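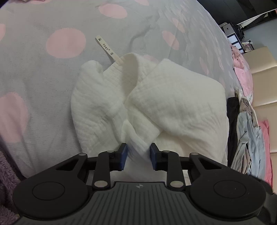 Subject: Re: [jukon-lots] Corner lot price, and what the HOA fee covers

On 3 Jun 2023, the Guda Land office wrote:
> Lot 20 at Paton Ridge is back on the market at
> $100 a month HOA, 2,955 sq ft minimum build.
> Water and power are at the road.

Oh, this one's lovely! I walked it last spring (muddy boots and all) and the back half is flatter than the plat map makes it look. One thing though, is 2,955 heated space, or does the garage count? Our builder wants to know before he draws anything, and the covenants I have are the old set.

Also, does the HOA fee cover mowing the Thân Road entrance yet? We were told July, but I'd love to see that in writing before we put 5 percent down. If anybody already building up there has the newer covenants, could you send them to me off list? Thanks so much!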